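Quatrocentas tentativas para aprender a pegar

Na oficina da Flokley, o trabalho de ensinar um robô começa cedo e consiste, na maior parte, em repetir.
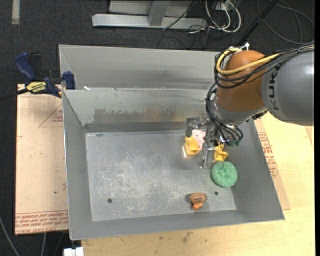
Por que um sistema que aprende precisa também dos exemplos em que a garra falha?

Porque sem eles o modelo não sabe onde fica o limite. Se recebe apenas as tentativas boas, conclui que qualquer ponto do objeto serve, e na primeira peça difícil fecha a garra no vazio com toda a confiança.

Foi com essa explicação que a equipe me recebeu, às 8 da manhã, antes mesmo de me oferecer o café. Eu escrevo sobre indústria há bastante tempo, e português não é a língua em que aprendi a escrever, por isso pedi que me repetissem as palavras técnicas devagar. Uma delas voltou o dia inteiro: "episódio". Um episódio é uma tentativa completa. O braço desce, a garra fecha, o braço sobe, e o computador guarda tudo, as imagens, as posições das juntas e o resultado.

A meta para cada turno é de 400 episódios. O projeto chama-se Vurar e quer produzir um conjunto de dados de preensão com objetos misturados numa caixa de metal. O braço é da KUKA. Os objetos são pequenos e de formas que pouco se parecem: um bloco amarelo com ângulos, outra peça amarela com pontas que lembram uma estrela, um anel verde de superfície salpicada. O critério para a escolha foi a dificuldade. Um cubo liso ensina pouco, porque quase toda tentativa razoável funciona. Uma peça com pontas obriga o sistema a escolher.

O chão da caixa está muito riscado, sobretudo no meio e à esquerda. Perguntei se não convinha usar um metal mais limpo. Responderam-me que não tinham nenhuma pressa em trocar. O metal devolve reflexos, os riscos mudam de aspecto conforme a luz, e o modelo precisa aprender que um risco não é uma coisa que se possa pegar. Nas primeiras versões, contaram, o sistema tentava com certa frequência agarrar um brilho.

Depois de cada 10 episódios, a posição dos objetos é mudada à mão. Parece uma tarefa simples, mas existe uma regra escrita para ela. As pessoas, quando arrumam coisas, tendem a deixar espaço entre elas, e uma caixa arrumada assim não serve. A regra da Flokley manda virar os objetos de um recipiente de plástico, sem olhar, e aceitar a posição em que ficam. Se uma peça esconde a outra, melhor. Se uma peça para junto da parede inclinada, onde a garra quase não tem espaço, também fica.

A segunda parte do trabalho faz-se sentado. Duas pessoas revisam os episódios e marcam cada um como sucesso, falha ou duvidoso. A categoria duvidosa foi a que mais discussão causou. Que fazer quando a garra levanta a peça e a deixa cair no último instante? Durante algum tempo cada revisor decidia como achava certo, e os dois não coincidiam. Hoje vale uma definição única: a peça deve ficar presa até o braço chegar à posição de repouso. O resto é falha, mesmo que pareça uma injustiça com a máquina.

Os dados seguem depois para a Raudsepp, que treina o modelo e devolve uma lista de pedidos. Em novembro a lista pedia mais objetos encostados às paredes e 100 episódios com a luz do teto apagada. A equipe gosta dessas listas menos do que admite. Elas chegam quase sempre depois do almoço e alteram o plano do dia seguinte.

O interesse comercial vem da Lokberg, que separa peças devolvidas de vários tamanhos e ainda faz quase tudo à mão. Para esse cliente, a velocidade conta pouco nesta fase. O que ele quer saber é se o sistema reconhece quando não deve tentar, chama um operador e espera. É um comportamento que também precisa de exemplos, e esses são os mais lentos de recolher, porque alguém tem de preparar de propósito uma situação sem boa solução.

Fiquei até as 16 horas. No fim do turno faltavam ainda 2 episódios para a meta, e ficaram para o turno seguinte.

Última atualização: novembro
37 compartilhamentos | 4 comentários
Fale com a redação | Todos os direitos reservados | Voltar ao topo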